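Jabones en su caja

El lavadero de casa es un pasillo con pretensiones. Cabe una persona, medio cesto y, si nadie respira hondo, la tabla de planchar. Durante años guardé allí el jabón de la ropa como se guardan las bolsas del supermercado: unas dentro de otras y todas a la vez en el suelo.

Lo que me hizo cambiar fue una visita a Tuncay Eren, que tiene una droguería pequeña en Skalcombe, la Tatlı, y que vende pastillas de jabón de lavar de medio mundo. Salí con una bolsa enorme (¡me encantan los envoltorios!) y con una idea muy sencilla: vaciarlo todo en una bandeja, mirarlo bien y pasarlo pieza a pieza a una caja de plástico azul claro. 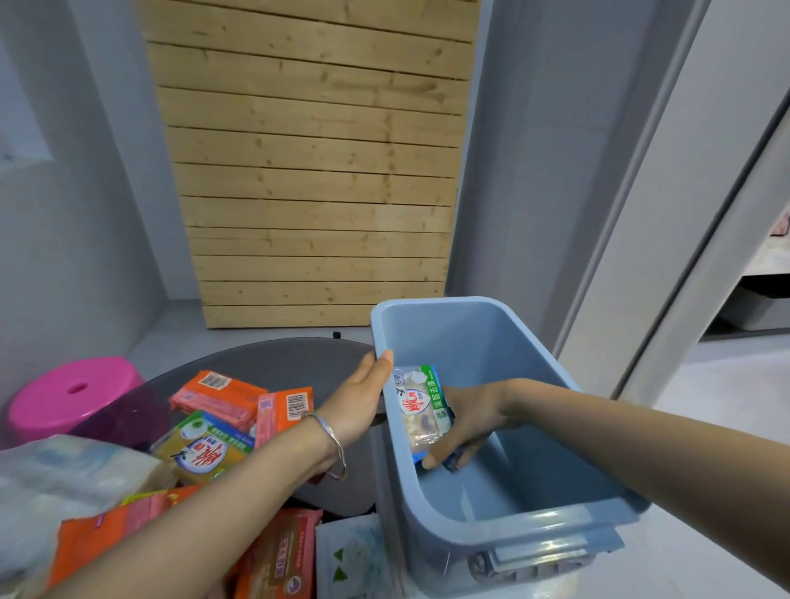 Yo había leído que convenía clasificar por marcas, luego por colores, luego por fecha de compra – en fin, una locura. Lo he probado y dura una tarde. Ahora pongo las pastillas grandes al fondo, de pie si se dejan, y las pequeñas delante, donde llega la mano sin mirar. Los paquetes de detergente van los últimos, que son blandos y se acomodan en cualquier hueco.

Eso sí, la caja tiene que cerrar con pestillo. La mía anterior, una Gastell preciosa que me costó 43 euros, llevaba la tapa suelta y acabó de macetero en el balcón. Tuncay dice que el perfume del jabón se va por las rendijas, y en enero abrí una pastilla olvidada que ya no olía a nada, así que le creo.

Otra cosa que agradece la espalda: subir la caja encima de otra. Abajo guardo lo que uso poco y arriba lo de cada semana, y me ahorro agacharme con la colada en brazos.

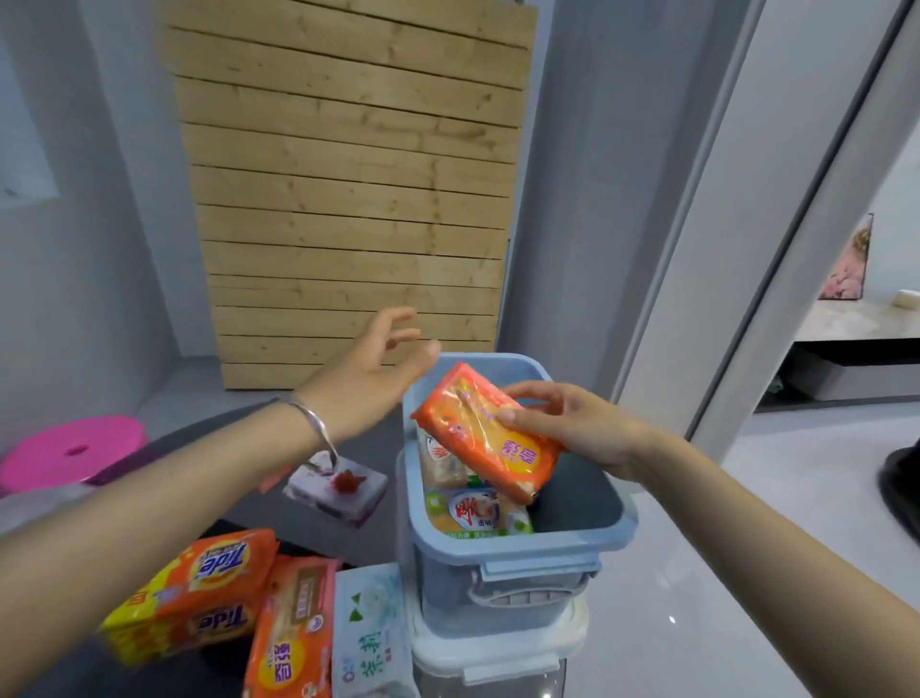 Lo que dejo fuera

Una pastilla abierta, siempre, en su jabonera junto al grifo. Y las cajitas de cartón, que con la humedad se ablandan enseguida y prefiero tener en la estantería de la cocina, al lado del café.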